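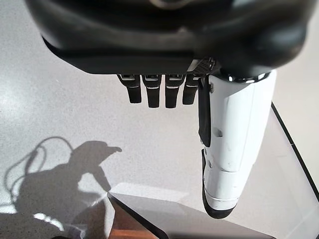 Pale grey ground, fine speckle.

6 min read

From: Brendan Brennan
To: Flisavard list
Subject: Re: [Flisavard] Joining a speckled grey top, and keeping it clean afterwards

On 19th April Fergal Brennan wrote:

> I have a bench top to replace in the back workroom. The wall run is
> 3,385 mm and the sheets I can get are 3,000 mm long, so there has to be
> a join. The sheet is Hekora, 12 mm thick, in the pale grey with the
> small speckle. The frame underneath is the old steel one, which is
> sound but not level.
>
> Four questions.
>
> 1. Where should the join go? My first thought was a full sheet and a
> short piece at the right-hand end.
>
> 2. Does the speckle have a direction? I can't see one in the sample
> but the sample is the size of a beer mat.
>
> 3. Do I need a full board under it or will strips do?
>
> 4. What do people clean it with? The last top was white and went
> yellow along the front edge in patches. I would like to avoid a repeat.
>
> There will be an upstand along the back, 100 mm high. No sink, no hob.
> Used for sorting, small assembly and a good deal of leaning.
>
> Fergal

Fergal,

Answers in your order, then two matters you did not ask about. I put in the same pattern last December, in a room with a similar wall, so most of what follows has been tried at least once. (We are not related, for those who wrote to ask last time.)

1. Position of the join

A full sheet and a short piece is the usual choice and uses the least material. I would still look at the frame before settling on it. The join wants to sit over something solid but not directly above the edge of a leg, where any rocking of the frame will be felt first. On the old steel frames there is normally a cross rail set in from each end. If your right-hand rail falls anywhere near the join, move the join until it sits squarely over the middle of the rail and accept a shorter long piece. You lose a strip of sheet. It can go towards the upstand.

Do not put the join where people work. That sounds obvious, but on my first attempt at a layout it fell exactly in front of the window, where everyone pulls up a stool. A join that cannot be felt by hand can still be found by a pencil through a single sheet of paper.

Cut both meeting edges with the same straight guide, one after the other, without resetting it. If you have a router and a long enough bar, clamp the two pieces with a gap narrower than the cutter and pass once between them. Any error in the bar is then mirrored on the two edges and they will close up. Dry fit, mark across the join in pencil, take apart, clean both edges, then glue. Use the colour-matched adhesive from the sheet supplier. There are two greys in the chart which look alike on a screen. Ask for a smear of each on an offcut before buying the cartridge.

Leave the glue slightly proud and take it down the next day. Scraping it while soft pulls it out of the joint and leaves a shallow line which then collects dirt.

2. Direction of the speckle

None that I could find. The small speckle is close enough to even that you can turn a piece end for end without it showing. The larger-chip patterns are another matter, and the Miranda range in particular has a drift along the length which shows badly if one piece is reversed.

What does vary is the ground colour from one batch to the next. The batch code is printed on the back. Get both sheets from one batch if you can, and if you can't, cut the short piece and the upstand from the second sheet. An upstand faces a different way from the top and catches different light, so a small shift in tone there will pass. The same shift across a flat join will not.

As to how the speckle looks in use: it hides crumbs, filings and pencil dust rather too well. Small dark parts are harder to find on it than on plain white, and small grey ones can disappear altogether. If you sort screws or washers, do it in a tray. Larger dark items stand out clearly against it, as do white ones, although white is a less strong contrast under a warm lamp.

3. Support

With 12 mm sheet you can use strips, provided they are close together and there is a continuous one under the front edge, one at the back and a wide pad under the join. A full board is simpler and quieter. The strips give a hollow note when anything is put down between them, and in a room with hard walls that becomes tiresome.

Against the full board: it traps heat if you ever stand something warm on the top, and it makes the whole assembly heavy enough that you will want a second person at each lift. I used strips on the short bench and a full board on the long one. If I were doing both again I would use the board for both.

Level the frame first. Do not try to take up the error with packing between the board and the top. Pack between the steel and the board, using something that does not compress, and check along the length, across the width and on both diagonals. Then bed the sheet on dabs of flexible adhesive, not a continuous film. The sheet moves a little with temperature and the board moves with damp, and they do not agree about when.

Leave a gap at each wall. The upstand covers the one at the back. For the ends, a bead of flexible sealant in the matching grey is enough. If the walls are out of square, scribe the short piece and leave the long one with its factory edge, as mistakes on the short piece cost less.

4. Cleaning

Warm water, a little washing-up liquid, and a cloth wrung out well. Dry it afterwards. Most of the complaints about dull patches on this list have come down to soap film left to dry, which builds up where the cloth is turned round at the end of each wipe.

For pencil, rubber marks from stool feet and the grey smears left by metal, I use Bevow paste on a damp cloth, in small circles, over an area well beyond the mark itself. If you rub only the mark you end up with a clean shiny spot, which is worse. Rinse twice. The paste leaves a white residue in the angle below the upstand unless it is flushed out with a wet brush.

I can't say what yellowed your old top. Patches along the front edge suggest hands and sleeves, or possibly a spray used on the front and nowhere else. On a pale speckled grey a slight yellowing would be less visible than on white, but it would still be there.

Avoid the green scouring pads. They cut scratches that run all one way, and under a low light from the side you will see every one. If it has already happened, go over the whole top with a fine grey pad, in overlapping passes, and keep the finish matt. Matt is far easier to keep even than a half shine.

5. The front edge

You did not mention it. If people lean on the bench, take the corner off properly. A small chamfer looks neat and is uncomfortable on the forearm after an hour. A rounded edge, as large a radius as the built-up thickness allows, is better. Build up the front with a strip of the same sheet glued below, so that the speckle carries down the face, and make the strip from the piece next to the edge so the tone matches. Put the strip on before you cut the final front line and trim the two together.

Stagger the joint in the strip from the joint in the top. If they line up you have a weak point exactly where somebody will lift the bench by its front edge.

6. Lighting

Put the lamps up before deciding whether the finish is acceptable. Mine looked perfect by daylight and showed swirl marks as soon as the strip light under the shelf went on. It took an afternoon to sand out. A lamp set further back, towards the wall, throws the glare away from whoever is sitting there and also stops the top showing a bright band along the middle.

On quantity: your run is 3,385 mm, so two sheets will give the top, the upstand and the front strip, with a usable offcut. Check the sheet width against your bench depth before ordering, as I have assumed the bench is not unusually deep. Keep the offcut, write the batch code on the back of it in marker, and store it flat behind something. Repairs are done by letting in a plug from the same batch, and it is a great deal harder to find the sheet later than to find room for it now.

If you send the positions of the cross rails I will mark up a cutting plan. I need the distance from the left-hand wall to the centre of each rail, and a note of which end has the socket.

Brendan

--
Flisavard list
Please trim quotes when replying.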